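Wave function stuff in novels, does it ever work for you?

16 posts, page 1 of 1

saltmarsh_ed
Just finished Halta. Second read. Starting this before I forget half of it.

Setup for anyone who hasn't: woman gets letters from a version of the town where the ferry never stopped running. Author calls each chapter a "measurement." First time I thought that was pretentious. This time I think it's the best part of the book. Each chapter closes off the ones you could have had.

So, question. Physics as metaphor in fiction. When does it work and when is it wallpaper?

kettlehead
Wallpaper. Nearly always. Halta too, sorry. Take the word measurement out and what changes? Chapter headings.

saltmarsh_ed
The letters change. They stop contradicting each other once she reads them out loud. That's the whole thing.

kettlehead
That's a ghost story. Ghost stories have done that forever. Reading aloud makes it real. Didn't need a physicist.

plum_variorum
Kind of with kettlehead on Halta but not on the general point. Try Drirketti. Two sisters, one dies, book never tells you which. Not coy about it either, the grammar does the work, "my sister" all the way thru. No lab coats, no cat. Author said in the afterword she got there from a lecture on identical particles, and I beleive her because you can't label them. You really can't. I tried with a pencil.

tobermory9
Which edition has the afterword? Mine ends on the train.

plum_variorum
The Grønli paperback. Hardback doesn't have it. 995 is the catalog number on the spine if that helps. Small print run I think.

tobermory9
Found one, thanks. Overpriced. Buying it anyway.

ninebark
Physics teacher here, high school. My problem with these books is "the observer." Novelists hear observer and think a person, looking, with feelings. A detector does it. A stray photon does it. Whole shelves of fiction built on a word somebody should of picked more carefully.

kettlehead
Thank you.

saltmarsh_ed
Nobody reads Halta for the detector though. A metaphor doesn't have to be correct, it has to carry something. People write about hearts breaking, cardiologists cope.

ninebark
Hearts breaking doesn't claim to be cardiology. Halta has an epigraph with an equation in it. Wrong sign, by the way. Put the equation on the page and I'm going to check it.

saltmarsh_ed
OK the sign thing I didn't know. Which edition? Mine has a minus.

ninebark
Mine's plus. Library copy. Huh. Maybe they fixed it. Will look in June when I'm back near that branch.

gravelpath
Long one, sorry, typing on lunch.

I think there are 3 kinds and you're all arguing about different ones. Decoration (equation up front, cat on the cover). Plot device (other worlds, messages from them). And then shape, where the idea is in how the book is built and might never get named. Drirketti is shape. Halta wants to be shape and keeps slipping back to device, esp. the middle, the harbor office stuff drags so bad.

Hadus is the one I'd put up against kettlehead. 774 pages, I know, I know. But every conversation gets told once from each side and they don't match, and it isn't the unreliable narrator trick, neither one is lying. You can have his version sharp or hers sharp. Pick. Took me most of a winter.

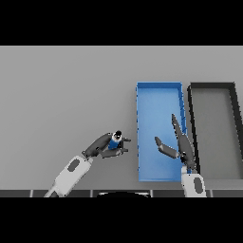 And the end doesn't fix it. I kept waiting for the scene where someone explains who was right about the money and there isn't one, just the dinner again, shorter. Threw it across the room, picked it up, read the dinner again. If that's wallpaper it's load bearing wallpaper.

kettlehead
I'll give you shape as a category. Haven't read Hadus. Still say you could get to that book from a bad marriage and zero physics. Will try the first hundred pages, no promises. If there's a cat I'm out.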